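Hardwood dowels measure oval and no longer fit a 13 mm hole
Woodworking > Joints and fasteners
Asked Friday, June 2, 2023

Encarnación Soler
987 points

I am making knock-down shelving. The uprights are drilled on a drill press with a 13 mm brad point bit and the shelf pins are cut from 13 mm beech dowel rod sold under the Jindon name. I bought the rod last September in one batch and cut all the pins the same week. They were stored in an open bin in a garage with no heating.

When first cut, the pins went into a test hole by hand with light drag. Now most of them will start and then bind halfway. A few go in fully if I twist them to a certain angle, and if I pull them out and turn them a quarter turn they bind again. With calipers I get one reading across the pin one way and a clearly smaller reading at right angles to it. The smaller reading is still under the size of the hole. Length has not changed as far as I can measure.

The test block was kept indoors the whole time. I checked the hole with the shank of a 13 mm drill and it goes in the same as before.

Things I have tried: sanding the pins by hand (slow, and some ended up loose), waxing them (helped going in, made no difference to the binding point), and leaving a handful on top of the refrigerator for a week. The ones from the refrigerator fit again. I would like to know whether I should dry the whole lot, resize them, or drill the holes larger. The shelving will be in a hallway that is dry in winter and not air conditioned in summer. No glue will be used in the pins, as the shelves have to come apart.

Comments

Gunent: Which way does the grain run in the test block?

Encarnación Soler: The holes are drilled into face grain, straight across the board. The block is a cutoff from the uprights.

Maribeth Maglaya
Accepted

The pins have taken on moisture. Your refrigerator test already shows it. Wood changes size with moisture content, by different amounts in its three directions. Along the grain the change is small enough to ignore in a pin. Across the grain it is larger along the growth rings (tangential) than at right angles to them (radial), and in beech the tangential movement is more than double the radial. A dowel turned round at one moisture content is therefore oval at any other. Look at the end of a pin with the rings visible and put the calipers across it both ways. In a swollen pin the larger reading should be the one that runs parallel to the rings.

The hole does something similar. A hole in face grain has one axis along the grain, which stays put, and one axis across the grain, which opens and closes with the board. That is why some of your pins enter at one angle and bind at another: the long axis of the pin has to line up with the long axis of the hole. Your drill shank only tells you the smallest size of the hole. It would pass in an oval hole too.
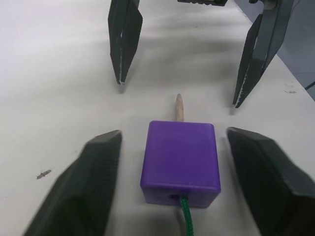
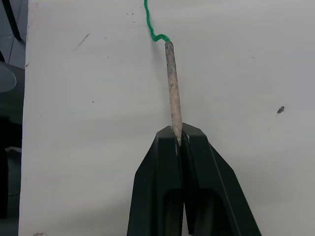 For joints that have to come apart, the usual practice is to size the pin for the wettest condition it will see and accept some play when it is dry. In your case I would do the following.

Bring the pins and the uprights into the hallway, or a room like it, and leave them there for a few weeks. Spread the pins out on a rack. A deep bin slows down the ones at the bottom, and you will be measuring a mix.

Check a sample with calipers at intervals. When the readings stop changing between two checks a week apart, the wood is close enough to the room.

Make a sizing plate. Drill a clean hole in a piece of mild steel at the finished diameter you want, leave the edge on the entry side sharp, clamp it over a hole in the bench and drive the pins through with a mallet. Chamfer the leading end first. The plate takes off only the high sides, so a pin that is oval comes out round. This is much faster than sanding, and the results are consistent.

Do the sizing in humid weather if you can. A pin made round in August will be slightly oval and slightly small in January, and it will still go in. A pin made round in January may lock in the hole in August, and pulling it can split the shelf.

I would not enlarge the holes. Pins are cheap and uprights are not, and a hole drilled over an existing hole tends to wander unless the work is clamped and centered again on each one.

A finish will slow the exchange of moisture but will not stop it. If you use shellac, coat the end grain of the pins as well as the sides. Allow for the thickness of the film when you pick the plate size.

Comments

Encarnación Soler: Rings checked on ten pins. The larger reading is parallel to them on nine. The tenth I could not read. Is there a problem with using a drill gauge as the sizing plate?

Maribeth Maglaya: It will work for a short run if it is steel and thick enough not to flex. Most gauges have a small chamfer on the holes, which crushes the fibers where a sharp edge would cut them. Crushed fibers come back when they get damp.

Encarnación Soler: Understood. I will drill a plate.

Gunent

just use a 1/2 inch bit to redrill everything?? thats what I did on mine and they went in fine

Comments

Maribeth Maglaya: 1/2 inch is 12.7 mm. It is smaller than the holes she has.

Gunent: ok then the next one up

Alcaraz

Agree with the sizing plate. Two additions.

If the pins are a load-bearing part and never need to be wood, steel shelf pins remove half of the problem. The hole in the upright still moves, but the pin does not. I fitted 100 of them in a set of Dromatmont cabinets, which were supplied with wooden ones, and have had no sticking since.

If you stay with wood, buy the rod one size up and run all of it through the plate. Rod sold as 13 mm is often under or over by enough to matter before any swelling, and there is nothing you can do with the undersize pieces. Keep the finished pins in a closed bag with the air pressed out until you need them. Write the plate size on the bag.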